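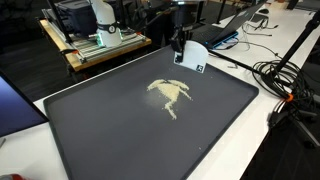
Chapter 8
Grains and Other Loose Materials

Rice, sand, sugar and gravel are all made of solid pieces, yet you can pour them like water. Tip a bag of rice over a tray and it runs out in a stream. Once it lands it stops, and it keeps whatever shape it is in. Water would spread until it met the rim.

Materials of this kind are called granular materials. Each grain is a small solid that touches its neighbours, and friction at those points of contact holds a pile up. Push a flat edge through a thin layer and the grains in front of it bunch together, while a few are left behind on the tray. Getting those last grains into the heap is often the slowest part of the job, as anyone who has swept a kitchen floor will know.

In this chapter you will look at how grains pile, spread and flow. Section 8.1 deals with the slope of a heap and how to measure it. Section 8.2 covers scraping and sweeping, and compares a straight edge with a curved one. Section 8.3 follows grain through the hoppers at the Navarro mill in Muvlow, where a blocked outlet can stop work for a whole morning.

Before you start

You will need a tray with a raised rim, a flat scraper, a ruler and 340 g of dry uncooked rice. Keep the rice in a lidded tub between lessons. You should already know what is meant by friction, mass and volume. If you are unsure of any of these, read page 133 again.

Key words: grain, heap, slope, friction, flow, hopper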